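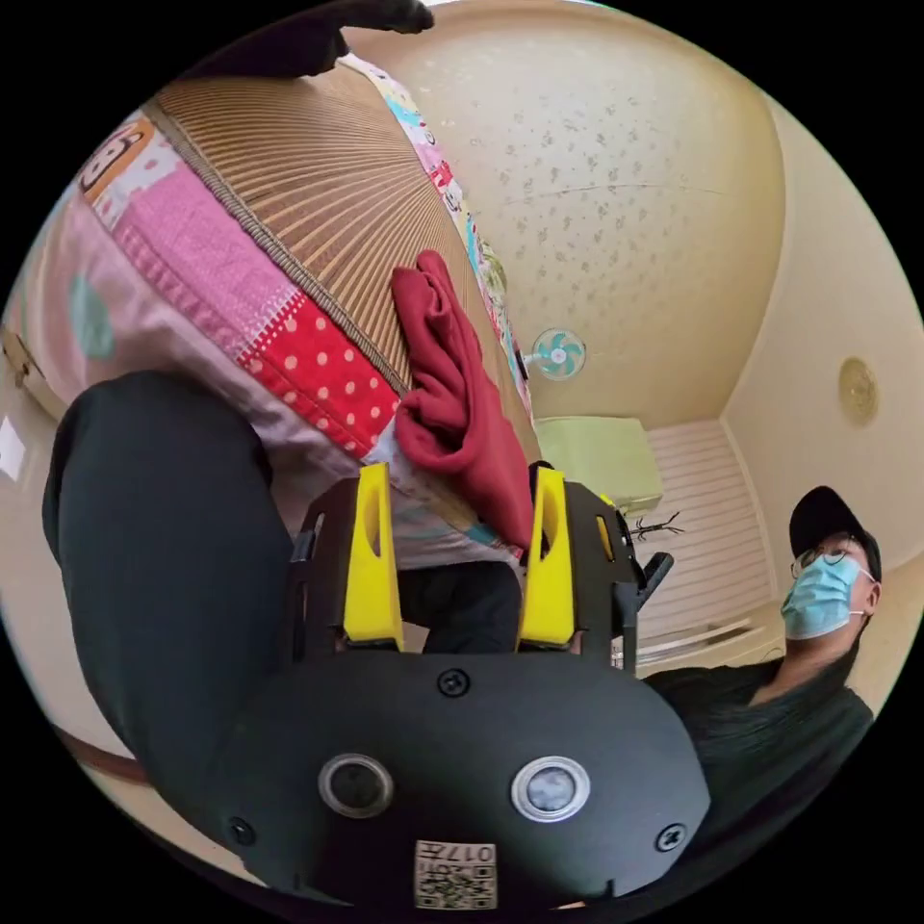
Llevo media vida doblando ropa ajena y nunca pensé que acabaría discutiendo de robótica en la comida de los domingos, pero aquí estamos. En Pratcombe, la empresa de servicio doméstico y lavandería donde trabajo, entró este otoño el programa Vika, y desde entonces mi cuñado me pregunta cada semana si ya me han sustituido. Le contesto que de momento me han dado una herramienta. Es una pinza negra con dos dedos amarillos, se lleva en la mano y con ella recoges, colocas y doblas mientras se va grabando todo lo que haces, para que luego una máquina aprenda a hacerlo. El sitio de trabajo es un dormitorio corriente, con su estera de fibra, su funda de dibujitos y un trapo rojo oscuro arrugado encima. ¡Más doméstico, imposible! Y creo que por eso me cuesta tanto que la gente de fuera me tome en serio cuando digo que ahí se está decidiendo algo importante sobre nuestro oficio.

Vaya por delante que no soy de los que tiran piedras a las máquinas. Cuando llegó la plancha de rodillo al taller de Lilloldale aplaudí como el que más (y mis muñecas también). Lo que me pasa con Vika es otra cosa, y he tardado en ponerle nombre.

Lo primero que cambia es la velocidad. Yo, con las manos, recojo una cama llena de ropa casi sin mirar, hablando con quien tenga al lado, pensando en la cena. Con la pinza tienes que ir despacio, buscar el borde, cerrar, levantar, no dar tirones. Los primeros días me sentía como cuando intentas escribir con la izquierda. En una sesión de 40 minutos hacía lo que antes me ventilaba mientras se calentaba el café, y salía con el hombro como una piedra.

Lo segundo es que te das cuenta de lo que sabes. Suena bonito y en parte lo es. Hay un gesto que hago siempre al coger algo blando, una sacudidita para que el peso caiga y el tejido se ordene solo, y jamás se lo había enseñado a nadie porque ni sabía que lo hacía. Me lo hizo ver Aslı Uçar, que coordina las sesiones por parte de Aksoy, el proveedor. Me paró en seco: «repite eso». Lo repetí catorce veces, 14, las apuntó ella. Y volví a casa contenta, lo confieso, con una especie de orgullo tonto de maestra de escuela.

Al día siguiente ya no estaba tan contenta. Le había regalado a una empresa el gesto de toda mi carrera y en la nómina ponía lo mismo que en enero. 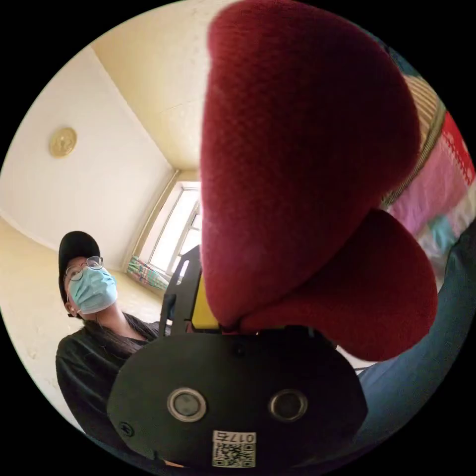

## ¿De quién es el gesto?

Ahí está para mí el meollo, y me da rabia que casi siempre se hable de otra cosa. Que si el robot va a quitar puestos, que si los va a crear, que si mi cuñado ha leído un artículo. Bueno, pues ya veremos. Mientras tanto hay algo que está ocurriendo hoy: trabajadoras y trabajadores que enseñan, y que cobran como si solo recogieran.

Enseñar es otro trabajo. Cansa de otra manera. Tienes que estar pendiente de tus propias manos todo el rato, y si una prenda se te escurre hay que decidir si esa toma vale o se repite. Cuando entra un aprendiz de carne y hueso en Pratcombe, quien lo tutela recibe un plus. Poquito, pero lo recibe. ¿Por qué el aprendiz de metal sale gratis? Se lo pregunté a la dirección por escrito y me respondieron que la pinza es «equipamiento», igual que un carro o un cubo. Pues mire usted, yo al cubo nunca le he enseñado nada.

Drahomíra Matoušek, con quien comparto turno desde que abrió el taller, no lo ve así y es justo que lo cuente. Ella dice que el gesto ya era de la empresa en cuanto fichamos, que para eso nos pagan, y que prefiere mil veces una mañana de pinza a una mañana de sábanas mojadas. Lo de las sábanas se lo compro entero. Una sábana de matrimonio empapada pesa como un disgusto, y si dentro de unos años la levanta otro, bendito sea.

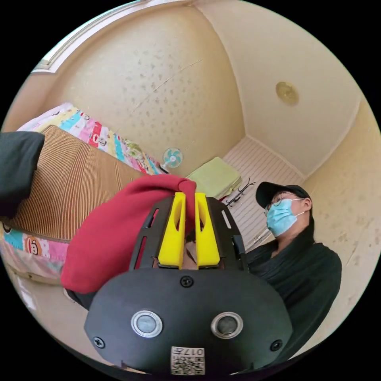 A mí lo que me gustaría conservar es la compañía. En el taller trabajamos en pareja de toda la vida, una dobla y otra apila, y se charla, se canta fatal y se arregla el mundo. En las sesiones se sigue yendo acompañado, menos mal, pero la atención se va toda a lo mismo. Fijaos en la persona de la gorra y la mascarilla: está ahí al lado, vuelta hacia la pinza, y los dedos amarillos tienen cogida la tela roja por el borde de arriba. Detrás, la colcha con caritas de mono, que a mí me pone de buen humor. Así paso yo ahora muchas mañanas, mirando un borde de tela con la misma cara con la que antes miraba a la compañera. Y hay silencio, un silencio de quirófano que en nuestro gremio es rarísimo.

Aslı dice que se puede hablar, que no estorba. Y es verdad que no está prohibido. Lo que pasa es que no te sale. Cuando intento contarle algo a Drahomíra con la herramienta en la mano, o se me cae la prenda o se me cae la historia.

También hay cosas buenas, y no quiero que esto parezca una lista de quejas. A Drahomíra le han cambiado el horario y ahora recoge a su nieta del colegio. En las reuniones nos preguntan, que antes no nos preguntaban ni la hora. En la última, el 24/11/22, un ingeniero jovencísimo quiso saber cómo distinguimos al tacto una manga del revés, y estuvimos las dos explicándoselo encantadas, quitándonos la palabra. El chico tomaba apuntes. A mí, que dejé de estudiar pronto, eso me llegó.
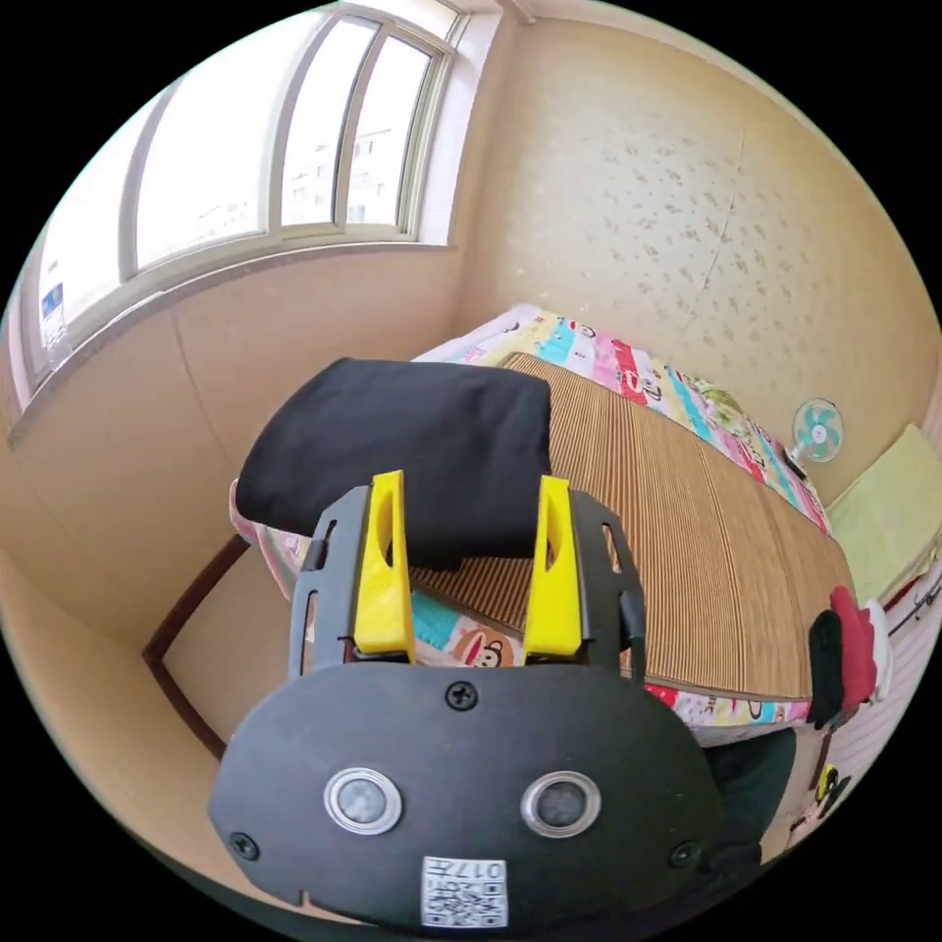 ## Lo que pediría yo, si me dejan

Hemos juntado 31 firmas, que en una plantilla de 79 no está nada mal, y la hoja sigue en el vestuario junto al espejo por si alguien se anima. Pedimos tres cosas muy sencillas:

- Que las horas de pinza se paguen con el mismo plus que la tutoría.
- Que haya descanso de hombro y de cabeza entre sesión y sesión, apuntado en el cuadrante.
- Que podamos ver qué se hace con lo grabado, y que quien no quiera participar siga en el taller sin malas caras.

Habrá quien diga que es mucho jaleo por recoger ropa encima de una cama: un bulto negro bien puesto en la estera, una prenda roja y otra negra colgando por el borde, qué tendrá eso de especial. A quien lo diga le paso la pinza cuando quiera y que me lo cuente a la media hora.

La dirección ha prometido contestar en enero. Drahomíra, por cierto, al final también ha firmado, aunque dice que solo por el descanso.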